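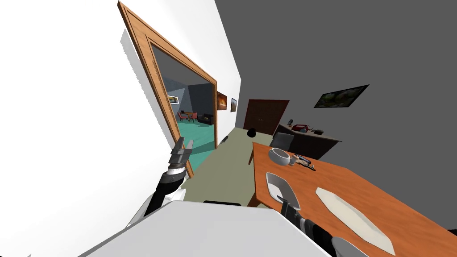
*Rendered dining room with a two-armed robot at a wooden table. The tabletop holds a tray, a bowl, a small dish, cutlery and a long cream-colored placemat or cloth.*

**Ciltley table service** is the name used for a partly automated system of setting and clearing dining tables at Ciltley, a residential hotel for long-stay guests operated by Skunusano. The system combines two-armed mobile robots, supplied by Pivitz, with a simulation package named Fung, in which tasks are built and tested before they are run in guest apartments. It covers the laying of placemats, the placing and removal of cutlery and dishes, and the loading of trays. Washing, food handling and guest contact remain with the housekeeping staff.

The system is mainly of interest for its effect on job content. Few tasks at Ciltley were removed outright. Most were divided, with one part passing to the robot and another, often new, part passing to an attendant or to a small group of simulation staff.

## Background

Apartments at Ciltley have a dining table of their own, and the rental agreement includes table service. Under the earlier arrangement, an attendant carried a tray to each apartment, cleared the previous setting, wiped the table, laid the new one and returned the used items to the pantry on the same floor. Settings varied with the guest. Some agreements called for a full breakfast setting and others for a bowl and spoon only, and the differences were recorded on paper cards kept in the pantry.

The work was steady but poorly matched to staffing. Requests gathered in the hour after 7 a.m. and again in the early evening, and attendants who were needed at those times had little table work during the rest of the shift. Skunusano first tried a split shift, which was unpopular and was withdrawn. Automation of the table task was then proposed by So-ying Ko, at that time supervisor of the upper floors, as a way of covering the morning peak without changing shift times.

## Description

### Robot

The robot has a pale body and two segmented arms. Each arm ends in a gray gripper. The arms can work separately or together. In tray work, one arm normally handles small items and the other steadies the tray or is held upright and clear of the table.

The robot travels on its own between the pantry and the apartment door but does not enter until an attendant has released it from a handheld unit. The release applies to one apartment and one task. If the task is stopped for any reason, a new release is needed.

### Simulation

Fung holds a library of rendered apartments. A typical scene has a dining table near a doorway, an adjoining room with its own furniture, a cabinet against a wall and ordinary objects left in place. The robot is modeled with the same joints and reach as the physical machine, and its view is the view used for planning.

Scenes are varied in wall color, floor color, furniture position and lighting. The purpose is to prevent a task from depending on features that differ between apartments. A chair pushed back from the table, a dish placed close to the far edge, or a cloth lying at an angle are all treated as normal starting conditions. The library contained 2654 scenes at the time the system was extended to all floors.

A task is accepted for use when it has been completed in 400 consecutive simulated runs without a dropped item or a contact between the arm and the furniture. Contact between the arm and the tabletop is allowed below a set force. A failed run resets the count to zero.

### Task set

The released tasks are as follows:

- **Lay** — place a mat or cloth, then dishes, then cutlery.
- **Clear** — remove dishes and cutlery to a tray and leave the mat in place.
- **Strip** — as Clear, with the mat also removed.
- **Stack** — arrange items on a tray for carrying.
- **Return** — take a loaded tray to the pantry shelf.
- **Hold** — keep a tray level at a fixed height while an attendant loads it.

These six tasks can be chained. The most frequent chain is Clear, Stack and Return. Hold was not part of the original plan and was added at the request of attendants, who found that loading a tray at waist height caused less strain than bending over a low table.

## Division of work

Attendants decide whether a table is suitable for the robot. The check is made from the doorway and concerns glassware, liquids, personal belongings and food remains. Glasses and any vessel with liquid in it are removed by hand before release. Personal belongings on the table rule out the robot entirely, under a house rule that predates the system and applies equally to trainees.

Cutlery is the slowest part of the work. Pieces that lie across one another must be separated before they can be gripped, and the robot usually does this by sliding a finger between them. An attendant can gather the same pieces in one movement. In practice many attendants pick up the cutlery during the doorway check and leave the dishes to the robot, although the written procedure assigns both to the machine. The procedure was later amended to permit either method.

Wiping the table was tested in simulation and not adopted. The test cloths behaved acceptably, but the rendered stains did not represent dried food well enough for the results to be used.

## Effects on staff

### Job content

The table round was previously assigned as a single job. It is now carried out alongside other work on the floor, with the attendant making beds or restocking the bathroom while the robot clears the table. This raised the number of apartments assigned to each attendant. It also changed the pattern of the shift: a continuous job was replaced by several short ones, with frequent interruptions from the handheld unit.

Complaints about interruptions were the main subject of the first staff review, held in March. The unit originally sounded an alert at the end of each task. It was changed to give a silent notice, and an audible alert was kept only for stops. A stopped robot still has priority over other duties if it is blocking the dining area.

Walking distance fell, mainly through use of the Return task. Attendants on the longest corridor had previously made a trip to the pantry for every apartment served. Several reported missing these trips, which had given them a chance to speak with colleagues. A shared break at 10:30 a.m. was introduced afterward and remains in the schedule.

### New positions

Skunusano created the position of scene technician for the maintenance of the Fung library. The first holders were drawn from housekeeping. Their duties are to reproduce new furniture layouts, to place objects as guests are known to leave them, and to review failed runs. Knowledge of actual table habits proved more useful than experience with modeling software, which was taught in 20 hours of instruction supplied by Pivitz.

Ko became the first head of the scene group. Under her direction, technicians spend one shift in each rota on the floors as attendants. The arrangement was intended to keep the library in line with current practice, and it has also served as a channel for complaints about individual tasks.

### Pay and grading

Release authority was at first treated as part of the ordinary attendant grade. Attendants argued that a person who releases a machine into a guest's apartment takes on responsibility for the result, and that the grade should reflect this. A supplement was agreed for staff who complete the release course. Those who decline the course continue to serve tables by hand on floors where the robot is not in use, or work in the laundry.

No attendant positions were ended when the system was introduced, but vacancies on the morning shift were left open for a period. Staff representatives have described this as a reduction by other means. Skunusano's position is that the vacancies were already difficult to fill.

### Training

New attendants learn the full table round by hand before they are introduced to the robot. The order was reversed for a short time, and trainees from that period were found to be slow in clearing tables during stoppages. They were also less certain in the doorway check, as they had handled few crowded tables themselves.

Part of the release course takes place in Fung. The trainee views a rendered table from the robot's position and states whether the task should be released, and the run is then played. Attendants who have taken the course report that the robot's viewpoint is useful for understanding stops, in particular those caused by an item hidden behind its own forearm.

## Limitations

Simulated and actual results differ most for soft items. Cloths slide and fold in ways that the package approximates, and Lay is the task most often stopped in use. Long mats placed diagonally are handled less reliably than mats placed square to the table edge. Dark cutlery on a dark surface is another common cause of stops, and attendants are instructed to clear such settings by hand.

Table height is a further constraint. The grippers reach the far edge of a standard dining table, but the wider tables in the corner apartments must be approached from two sides, which in most layouts requires moving a chair. The robot does not move furniture. Corner apartments therefore remain on the manual round, together with any apartment whose guest has opted out. Opt-outs are recorded in the pantry, on the same paper cards that were used before.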